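House rules for zippers and mesh on a shared handheld gripper bench?
Posted in Robotics & Automation > Good practice
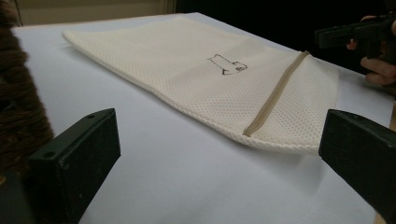

Mesh laundry bag on the white table, zipper closed, gripper fingers open.

Hi all, first time posting in this section so go easy on me. I've ended up writing the house rules for our handheld gripper bench at Rergate. There are 6 of us who take turns on it, and we all seem to have learned a different way of doing things (I learned from whoever had the shift before me, and so did they, I think). Rigid stuff is fine. Cups, boxes, blocks, no arguments. Fabric is where we fall apart, and the mesh laundry bag is the worst of the lot.

My draft says every run starts with the bag flat on the table, zipper fully closed, both tools open and clear of the fabric. Then you go. What I can't settle is this:

Do you let people grab the mesh itself, or only the hem and the zipper tape? I've got one person pinching the middle of the bag every time and another who won't touch anything except the edge, and when I play their runs back to back they look like two different tasks.

Also, how strict are you about which way the bag is turned at the start? I wrote "zipper at the right-hand end" and got told I was being fussy. Maybe I am! But then the next person puts it at the left and reaches across themselves for the whole session.

And does anyone have a written rule about how long one person stays on? We don't, and it shows by late afternoon.

I looked for a standard that covers this and mostly found safety material for powered arms in cages, which doesn't say much about a person holding a tool in each hand over a tabletop.

Posted by zipside

Emmanuel Waweru

I wrote something close to this for the bench at Prerkcombe and I've had to revise it more than once, so take it as where we are now.

Grabbing: we allow hem and zipper tape for anything that moves the bag, and mesh only when the task sheet says so. Fine mesh can snag on a finger edge and you don't always feel it through the handle. Look over the contact faces before each session, run a fingertip along them, and if you find a burr the tool goes in the repair bin. Don't let people sand it themselves at the bench. We had that for a while and ended up with pairs that didn't match.

If the person who pinches the middle is doing the same task as the person who works from the hem, I'd want that written down with the run. Either way of doing it might be useful to whoever gets the recordings. They need to be able to tell which is which, though, and they can't if all the runs are labeled "laundry bag."

Start position: you aren't being fussy, but I think you've picked the wrong rule. Fixing the zipper at the right gives you very tidy runs that are all alike. Our sheet lists the allowed starts and tells you which one you're on, and you change over after a set number of runs. So the zipper being at the left is fine if the sheet says left. What's banned is turning it whichever way you feel like and not noting it.

Time: 60 minutes, then you put the tools down and somebody else takes over. You get 2 turns in a day. I pushed for that one after I went through a batch from June and could see my own hands getting sloppy, coming in low and dragging the fabric before I'd closed on it. Pretty embarrassing viewing. Put the limit in the rules with a number, or people will just say they feel fine.

One more for your draft: say where the idle tool goes. If only one hand is working, the other one should be held up off the table and clear of the bag. Ours used to rest on the fabric and pin it, and then the zipper pull worked beautifully for a reason that wasn't in the task.

And write down what counts as done. "Open the zipper" got us everything from a small gap to fully open.

faulkner_bench

just tape the bag down. problem solved

zipside

Ha, I did think about tape, but then we're recording a taped bag, and the people who use our runs won't have one. Pass.

Emmanuel, thank you, this is great. I'm stealing the start list and the time limit as is. The idle hand thing hadn't crossed my mind at all and I'm pretty sure I'm guilty of it. Do you write the start on the sheet by hand or is it in the recording software?

Emmanuel Waweru

By hand, on paper, clipped next to the bench. We tried putting it in the software and people clicked past it.

Broltura_Jo

Mostly agree with the long answer, but I'd go easy on the mesh rule. We let people grab it anywhere and have them check the bag for pulls at the end of the session. If there's a hole you swap the bag and note it on the sheet. Cheap bags, so we keep 2 spares in the drawer and it hasn't been a big deal. Do keep the spares the same size and the same zipper if you can, ours weren't and it took us a while to notice.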